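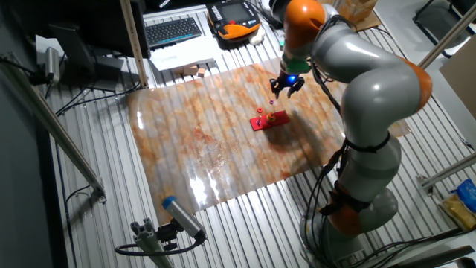
Gray and orange arm with a two-fingered gripper over the table.

Girden Hunt Log
README, release 2

Summary

Girden Hunt Log is a table of deer and wild boar outings kept by members of the Girden hunting club. It holds 3,139 rows. One row is one outing by one hunter, whether or not an animal was seen. The log was typed up from paper cards by Géza Csonka, who also maintains this file.

Files

outings.csv: one row per outing
stands.csv: one row per stand or blind, 28 in all
cards_notes.txt: remarks from the cards that did not fit a column
CHANGES: differences from release 1

All files are UTF-8 with comma separators. Empty means not recorded. Zero means zero.

Columns in outings.csv

outing_id: integer, unique, not in time order
stand_id: matches stands.csv; empty for still-hunting on foot
season: early, rut, late
start, end: local time, 24-hour clock
method: stand, blind, foot, drive
wind: eight compass points, or calm
temp_c: air temperature at start, whole degrees
seen_deer, seen_boar: integers
shots: integer
taken: integer
distance_m: distance of first shot, as estimated by the hunter
tracking_min: minutes from shot to recovery

Column names were in Magyar in release 1. A lookup between old and new names is in CHANGES.

How the data was collected

Hunters filled in a card at the cabin on the Trirneo side of the lease after each outing. Cards from the Dultik side were brought over at the end of the season and tend to have fewer fields filled in. Wind was read at the stand, temperature at the cabin. The cabin sits lower than most of the stands, so early morning temperatures will run cold on clear days.

Hunter names were removed. Stand positions are given to the nearest 500 m.

Known problems

Start times cluster on the hour and half hour. Most are rounded.

Outings with no sightings are underreported in the early season. Do not use seen_deer divided by outings as a density figure.

distance_m has not been checked with a rangefinder. Values for drives are especially poor.

A wounded animal that was not recovered has shots above zero, taken equal to zero and tracking_min empty. A clean miss looks the same. Check cards_notes.txt before treating the two as one group.

Late season rows stop in February. Cards turned in after that were left out.

Suitable uses

Comparing stands by wind direction, hours on stand per sighting, tracking time by season. The log covers one club on one lease and should not be used to set quotas.

Corrections

Send the outing_id, the column and the right value to Géza Csonka. Corrections go into the next release and are listed in CHANGES.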